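# Do holiday-flat listings tell buyers what they need to know?

**Project report, second draft (May)**
Timo Tiedemann, Mechthild Oberholzer

We started with a simple suspicion: that adverts for seaside flats say a lot about the view and very little about the running costs. Our tutor, Mr Fukuda, told us a suspicion is no use without a sample, so we took 60 listings from two resorts, Pevel and Plasorton, and read every one of them twice.

## What we looked for

Each listing was marked for four things: the yearly service charge, the age of the building, the rules on letting, and the floor area. We only gave a mark if there was a proper figure or a clear statement. "Low charges" got nothing. Neither did "ideal investment", a phrase we are now very tired of.

## What we found

Floor area was nearly always given. The service charge appeared in 11 of the 60. Letting rules were worse, and two listings promised "strong rental income" in blocks where short lets are banned under the lease. We checked this with the managing agent, Witano, who confirmed it by email and did not seem surprised.

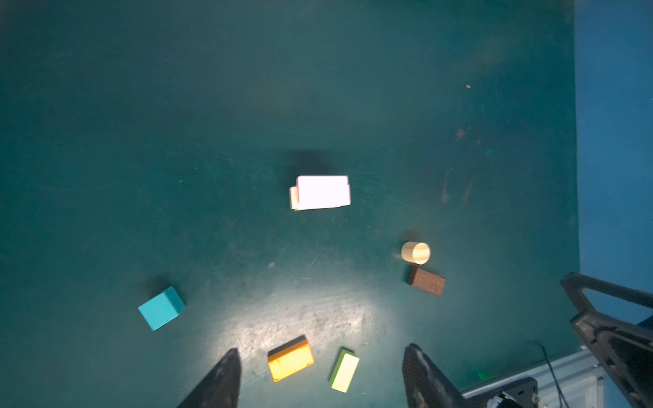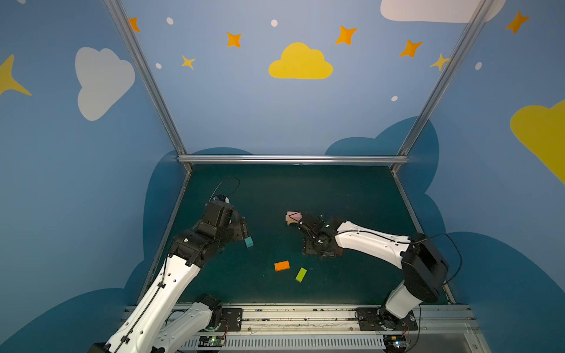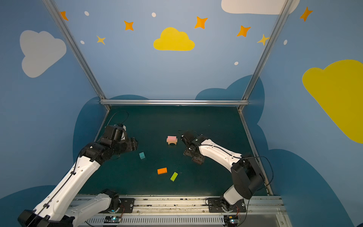
*Coloured pieces on the tabletop, and the two arms at work over it (second and third pictures).*

The agents' usual defence is that buyers can ask. We tried that. Justinas Bite rang the office selling a two-bedroom flat on Tamura Parade and asked what the charge was. He was told 90 a month. The accounts, when we finally got them, showed 918 for the last quarter alone — more than three times as much. Perhaps the person on the phone was looking at a different flat. We would like to believe that.

## Problems with our own work

The sample is small and both resorts are on the same stretch of coast. Booker Rosenthal did half of the marking and was stricter than Mechthild about what counts as a clear statement, so some listings were argued over and settled by Timo, which is hardly scientific. We also have no evidence that buyers are misled in the end. A solicitor may well catch all of it before contracts are exchanged, but by then the buyer has paid for a survey.

## Still to do

- Ask Witano for charges on the other Pevel blocks
- Re-mark the Plasorton listings with the names of the agents hidden
- Decide whether to keep the phone call in, as it is only one call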